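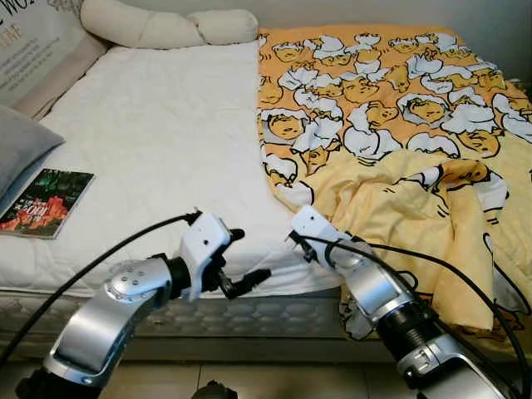

Staying With Me in Stostbridge: Your Questions

Can I check in early?
Usually, yes! Message me the night before and I'll see what I can do (the ferry crowd always turns up by noon).

Do you take dogs?
I do, up to 2 of them. Mine, Juditz, will bark at yours and then want to share a biscuit.

How do I get to the Salcedo trail?
Turn left out of my gate and keep going till the chapel. It tops out at 2,270 feet, so bring a jacket, even in April.

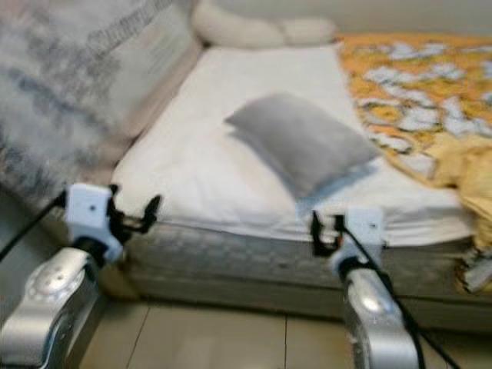

White sheet, small gray pillow.

Is breakfast included?
Coffee and toast are. For eggs, walk over to Virnasora and get there before ten.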